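Apr 26, 2018
5 min read
Print | E-mail

I finished painting my apartment on Punska Street and I want to write down what I learned about white paint. It is a long thread, sorry. I believed white would be the easy choice. I lost more evenings on it than on the floor, the kitchen and the bathroom door together.

First, the apartment. Two rooms, a corridor with no window, a kitchen that looks to the north. The last owner painted everything yellow, then a part of it green. I wanted to have it light and quiet. I went to the shop and said "white, please." The man at the counter asked me which one.

Mockus is a small paint shop near the bus station, and it has a wall of white cards. I took 17 of them home. In the shop they looked all different. On my kitchen table in the evening they looked all the same. In the morning they were different again, but in another way.

The names did not help me. Milk, chalk, linen, paper, first snow. I have seen milk and I have seen paper, and still I could not say which card was which when I covered the name with my finger.

So I stopped to look at the cards and began to look at white things. A plate, a sink, the inside of the refrigerator, a shirt. When you look for some minutes at one white thing, you notice that very little of it is white. It is mostly gray, in many steps. 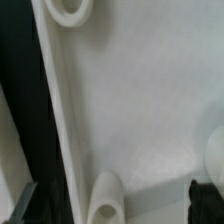
Photo: Jornska

A matte surface changes slowly from light to dark, with no hard border. A glossy one puts all its light in one line, on the edge where it bends. It can be the same plastic or the same paint, and your eye will tell you two colors. For walls it means: decide the gloss before you decide the color.

I did it in the wrong order. I chose a color on a matte card and then bought it in semi-gloss for the corridor, so that I could wash it. In semi-gloss it became cold and a bit blue. Every small hill in the old plaster became visible also. I painted that corridor twice.

About samples. The small card is useless, please believe me. Buy the small can. Do not paint it directly on the wall, paint it on a big sheet of thick paper and leave a border without paint. Then you can carry it from room to room and hold it next to the window, behind the lamp, in the corner.

Look at the sheet standing up. I had mine lying on the floor for two days, and a floor takes light from above, a wall takes it from the side. When I finally put it up with tape, it was one whole step darker. I had almost ordered it.

Look at it in the morning, at noon, and in the evening with your own lamps. I live in a place where in December it is dark before I come home from work, so for a good part of the year I only see my walls under a lamp. I chose my white at night for this reason and I do not regret it.

Somebody will ask about lamps. Mine were all different, because I bought one each time one died. In the kitchen a yellow one, in the corridor a very cold one. I changed them all to the same warm type before I chose any paint. It cost less than one can, and two of my favorite cards went immediately to the trash.
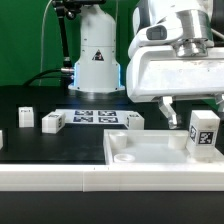 The biggest surprise for me was how much a white depends on its neighbor. My "too yellow" card became a nice clean white when I held it next to the old brown door. Next to the new sink it looked dirty. Black does it most strongly. Look at the block with the black-and-white patterns on its faces, sitting on the end of the tray: with so much black beside it, I read the white between as plain white and do not ask further. The tray gives me raised white walls and a frosted floor, no black, and there I begin to ask if it is one white or two.

So if you have black window frames or a black stove, you can take a softer white than you think. It will still look white. If everything in your room is pale, you will see every small difference, and you should be more careful than I was.

My ceiling was white already, from a repair before my time, and I was too lazy to paint it. I thought a ceiling is a ceiling. Then I put a warm white called Tarnis on the walls. The ceiling turned blue on the same afternoon. Of course it did not turn anything, but go and tell that to your eyes.
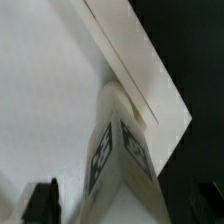
You have three ways to go with a ceiling, as I understand it. Same white as the walls, same white but thinned by the shop to half strength, or a clear contrast. The one bad way is the accident, where two whites meet and it seems that somebody made a mistake. Cream against white can look very good when it is plain that it was wanted. See the rounded cream cap at the top of the block, pressed up against the flat white panel: the two do not pretend to be the same. I would accept this on my wall, with a clean line. My blue ceiling was much closer to the wall color than this, and it looked much worse.

I took the half strength in the end. I do not like to paint ceilings. My neck does not like it either.

Corners: the same paint on two walls will look like two paints, if one wall has the window and the other one faces it. I called Mockus to complain that my second can was mixed wrong. It was not wrong. They asked me to paint a bit from each can on the same paper, and I could not find the border.

Dirt. Everybody warned me that white gets dirty. It does, near the switches and behind the chairs. Keep a jar of the paint with a good lid, and write on it the name, the gloss and the room. I have one jar without a label and I have no idea what it is. White, certainly.

Baseboards: I wanted them brighter than the wall and took the brightest white in the shop. It was too much, it looked like teeth. Now they have the wall color in a higher gloss. You see the difference only when the sun is low, and then it is lovely.

If you are in a hurry – choose one warm white, matte for walls, the same in gloss for wood, half strength above. One type of lamp everywhere. You can be done in a weekend. I was not.

Next is the balcony door. I am told it should be gray. I have already brought home the cards.

300 shares
17 comments
E-mail this thread | Print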